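Accueil Billets Archives Sécurité À propos Contact

Sauvegardes, rançongiciel et une nuit très courte

12 octobre 2018

Bon. Je fais vite, j'ai dormi 4 heures. Le NAS de la petite asso dont je gère l'informatique s'est pris un rançongiciel. Tous les documents du partage renommés, un fichier texte dans chaque dossier, demande de paiement, le classique. Pas payé, on ne paiera pas. 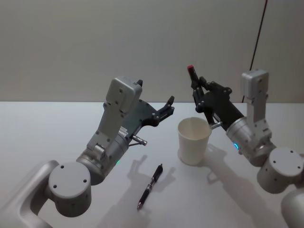
Par Istent
Administrateur système à mi-temps, blogueur quand ça casse

L'entrée, je pense l'avoir trouvée : un bureau à distance ouvert sur l'extérieur depuis janvier. Mis en place pour dépanner un poste, jamais refermé. Par moi. Mot de passe moyen, pas de verrouillage après échecs. Dans les journaux, 200 tentatives sur le même compte et puis une connexion qui passe. Voila.

Ensuite le truc a chiffré tout ce que le compte pouvait écrire. Et le compte pouvait écrire partout, évidemment. Y compris sur le volume Trunach, celui des sauvegardes quotidiennes. Donc sauvegardes quotidiennes : mortes.

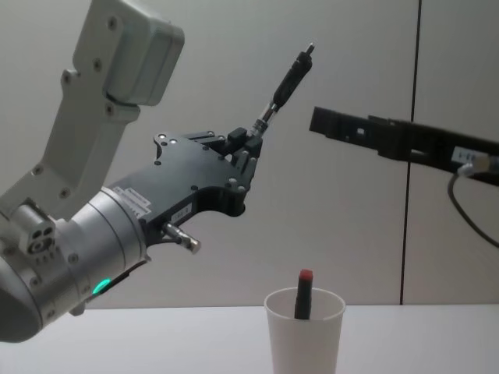 Bras, pince et voyant vert.

Ce qui m'a sauvé : un disque USB, débranché, dans un tiroir. Copie vieille de 33 jours. C'est beaucoup, un mois de compta à ressaisir, mais le reste est là. J'ai monté le disque en lecture seule sur une machine propre, vérifié les sommes de contrôle, tout passe sauf cinq fichiers, des vieux scans sans intérêt.

Le serveur Sirell, réinstallé de zéro. Pas de nettoyage, pas confiance. Pareil pour le poste Halvorsen, même s'il avait l'air sain. Tous les mots de passe changés, et le port fermé bien sur, accès par VPN uniquement.

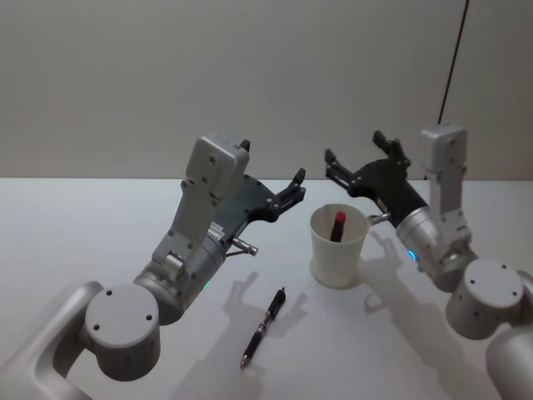

Reste à faire, en vrac. Un compte dédié pour les sauvegardes, que personne d'autre n'utilise. Les droits d'écriture dossier par dossier (la corvée). Deux disques externes en rotation, un toujours hors des locaux. Une alerte mail sur les échecs de connexion, j'avais le script, il tournait pas.

Et porter plainte, je rassemble les journaux pour ça. J'ai gardé une image complète du disque chiffré, au cas où une clé sortirait un jour.

Si vous avez un bon outil pour surveiller les renommages en masse sur un partage Samba, les commentaires sont ouverts. Je réponds demain, là je vais dormir.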